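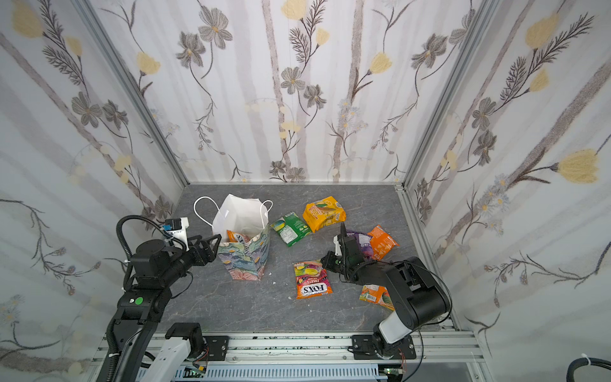 Shagufta Zaidi says she came to the first Pilbridge reading group because she wanted to get back into Urdu short stories and had run out of people to talk to about them. She stayed for two winters, and she has asked us to say that the evenings are slower than a class and that no one is graded.

Pilbridge Shared Reading is looking for participants for its next round. We read one short story each evening, aloud, in the original and in English translation, and talk about it as we go. The stories come from Urdu, Dagbani, German and Spanish. You do not need to know any of these languages. If you do know one of them, tell us when you write, as we are short of people who can read aloud in Dagbani.

The round runs for 10 weeks, one evening a week, starting in February. Each session lasts two hours with a short break. We meet in the upstairs room at the Ehlers building. There is an elevator at the side entrance on the parking lot side. The front door is locked after the offices close, so please use the side one.

Who can apply

Adults of any age. Our oldest reader last time was 70. You should be able to follow a conversation in English and come to most of the sessions. Missing one or two is fine. Missing the first is harder, as that is when we choose the order of the stories and hand out the booklets.

Cost

The round is free. Booklets are printed for us by Pruren and are yours to keep. We can pay bus fare for six people. Ask for it in your application.

How to apply

Write to Dede Mahama at the Pilbridge office, by mail or in person at the front desk. Give your name, a phone number, the languages you read, and a few lines about a story you remember. Any story will do, including one you were told as a child.

Applications close 01/11/2019. Everyone who applies will get an answer by phone. Babar Mohmand and Uzma Qureshi will lead the sessions and can answer questions about the reading list before you apply. Leave a message for either of them at the desk.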